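## Oysters on logs, round two

September 5, 2025

Our log-growing group is back for its second year, and I could not be happier about it! 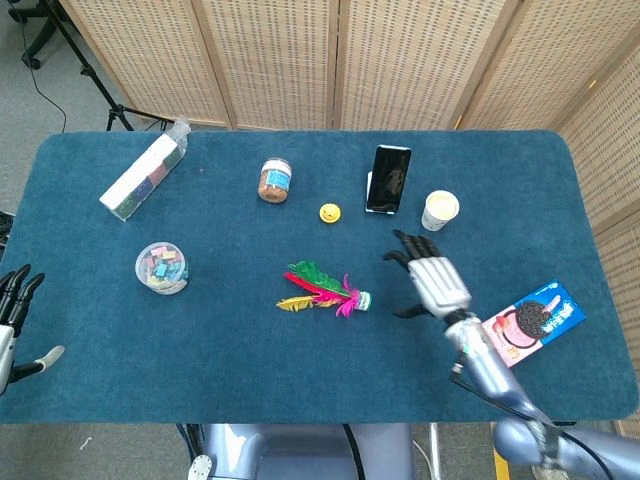
Last fall we tried a small batch of oyster mushrooms on fresh-cut poplar, and the first flush came in so thick that Fatima Nkuna had to borrow a second cooler to get it home. So this time we're going bigger. Anel Coetzee has lined up 21 poplar logs from the Moodley place, all cut from healthy trees (no punky wood, no loose bark), and we have 300 plug spawn dowels on order from Ristow.

If you haven't done logs before, it's a really friendly way to start. You drill holes in a diamond pattern, tap in a dowel, and brush melted wax over the top. Then the logs go somewhere shady and you mostly leave them alone, apart from a good soak when we get a long dry spell. The threads do their work slowly, so don't expect mushrooms before next year. It's worth the wait, I promise – a fresh oyster cap fried in butter is nothing like the ones from the store.

We could use 2 more cordless drills, plus stop collars for the bits if you have them. Old crockpots for the wax are very welcome too (please don't bring one you still want to cook in).

Last year's logs are still stacked behind the Jastov shed, and Fatima is checking them for turkey tail and other squatters. We'll share what she finds in the November issue, along with Anel's notes on shiitake on oak.

To claim a log, add your name to the sign-up sheet. Limit of one per household until everyone has had a turn.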